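Search this list's archive Go

From: Lai-ching Hsueh
To: Grurbridge staff list
Date: December 1, 2021
Subject: Re: [grurbridge-staff] What are we all doing after summer?

Hi everyone,

Obinna wrote:

> I got back from leave and half my job had moved. The arm does the
> reaching and grabbing now and I do what, exactly? Set the bench up,
> put it back, set it up again. I'm not having a whinge (well, a bit),
> but I'd like to know from the people who've been on it since August
> whether it's a real job or a stopgap. Also does anyone know if the
> Fluvell people are keeping the evening shift on? Li-hua reckons yes,
> Tzu-hsuan reckons no.
>
> Obinna

Good question, and you were braver than me for asking it on the list! I've been on the kitchen bench since August, so here goes, and others can jump in where I've got it wrong.

For anyone from the office side who hasn't been down to see us, the kitchen bench is the one we all fight over. It's laid out like somebody's flat on a weekday morning: toaster oven with the striped towel on top, the two-slot toaster, French press, the big chopping board, the paper towel on its stand, and the wooden box with the drawer up the back. Before August, two of us would do every handling trial on it by hand with a stopwatch and a clipboard. Open the drawer, close the drawer, write it down. My record was 70 in one shift and I wouldn't recommend it to anyone with a dodgy shoulder.
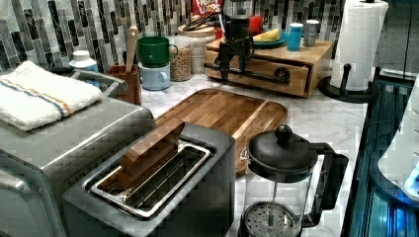
So, is it a real job? I think it is, but it's a different one from the one I applied for, and I'd have liked somebody to say so at the time. The target on the old roster was 400 trials a week across the whole room. Last week we logged 694, with fewer people touching anything. What went up is the thinking. I spend much more of my day deciding whether a trial was any good, and why the last one went wrong, and whether the setup sheet and the bench agree with each other. They often don't. Bergþóra's sheet is the current one, by the way. Please bin the old laminated ones, the colours on them are wrong.

On the putting-it-back business, Obinna, I know it feels like being the waiter for a machine. It drove me up the wall in the first month. What helped was Tzu-hsuan's trick of doing the back of the bench first, then the middle, then the front, and not touching the front until you've looked at the sheet again. I've attached the one I use for the fruit setup, so you've got something to compare with when you do yours.

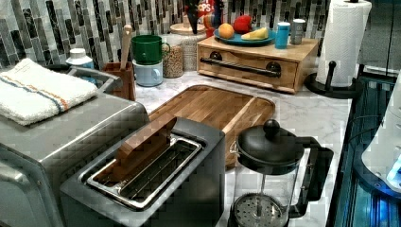

Fruit setup: orange, apple and banana on the teal plate, blue cup and silver canister to the right of it.

If yours looks like that you're right to go. If the plate is wrong, fix it before you log anything, or you'll be going back through the sheet with me on Friday arvo and neither of us wants that.

Now the stuff I'm less cheerful about. When there were two on a bench you had somebody to talk to. Now it's one person per bench, and some days I get to lunch and realise I haven't said a word except "oh come on" to the gripper. I raised this at the Wu walkthrough and was told we could use the chat channel, which is fine, but it's not the same as Li-hua telling you about her tomatoes for an hour. I'd like us to ask for the overlap back - even half an hour between shifts would do it.

The other one is pace. When we did it by hand, the pace was ours. If you were crook or tired you slowed down, and everybody understood. With the arm there's a queue on the screen and it's very easy to feel you're holding it up. You're not! Stop it whenever you need to. I stop it to stretch, I stop it to get a drink, and I've never had a cross word about it from anyone at Fungate.

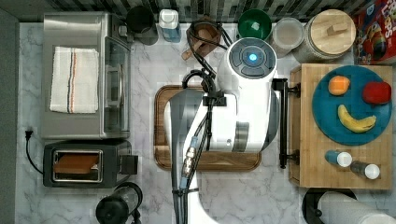 I've also heard talk of a weekly target of 500 for each bench, which as far as I can tell came from one slide in one meeting. If that's a real number I want it in writing, with a line saying how many people it assumes. Bergþóra, could you find out? I don't mind a target but I do mind hearing it in the tearoom.

Training is the bit I'd praise, to be fair. I'd never written so much as a spreadsheet formula before this, and now I can read the log, tell a bad grasp from a bad setup, and change the order of the tasks without ringing anybody. That's worth something on a résumé, and I reckon it ought to be worth something on the pay scale too. Our position descriptions still say "manual handling assistant". Li-hua has started a draft of a new one and she's after comments, so please send them to her and not to me, I'll only lose them.
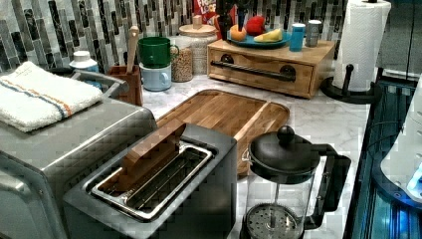

As for the evening shift, I don't know either. My guess is it stays until the drawer tasks are finished and then gets looked at again, but that's only a guess and please don't go planning your childcare around it. Tzu-hsuan, if you've heard something solid, tell us where from?

Obinna, come and sit with me for a morning if you like, I'm on earlies all next week. Bring a jumper, the air con is still set for penguins.

Cheers,
Lai-ching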